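Applied Robotics Lab, Week 9 handout
Product review: the Induvance hand-held gripper kit

Okay, so this week we get to play with hardware somebody is trying to sell us, and I want you to look at it the way a buyer would. The Induvance kit is a pair of hand-held grippers, one per hand, and you do a task yourself while the kit records how you did it. Induvance sent us 2 kits in February (on loan, so please be nice to them!).

I'm comparing it with the Carbone set we used last year. Carbone's grips are lighter and my wrists were happier, but the software crashed so often that I still have a folder of half-saved sessions. Induvance saves after every take – a small thing, and I love it.

Now, the task. You'll be doing cups and tumblers on bedding, and yes, I picked that on purpose. A hard flat table makes every gripper look good. Put a cup on its side on a sheet, with a pile of blankets behind it, and you have to think about which way you come in and where the fingers land.

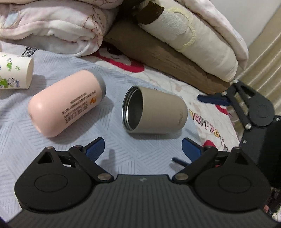

Start with your fingers open and get both tips down beside the cup before you squeeze. I always want to close early, and then I end up pushing the thing across the bed. Go for the body first, then try the rim, and write down which one felt easier. A slick surface and a matte one can behave very differently in the same pads, so don't do all your takes with your favorite cup.

Each pair does 40 takes. Keep the bad ones! A fumbled grab tells me more about the kit than a clean one, and the grading has nothing to do with how smooth you are.

About the price: Grandley, the reseller, quoted us $2,000 per kit, with the recording software included but no spare pads. Pads wear out, so I'd ask about that before signing anything. Lamden will rent you something similar by the month, and if your project is short that may be the better deal – run the numbers for your own case.

For your write-up (one page, plain words are fine), tell me how your hands felt at the end, what you'd change about the fingers, and whether you would buy, rent or pass. Bring it to lab next week along with your take log.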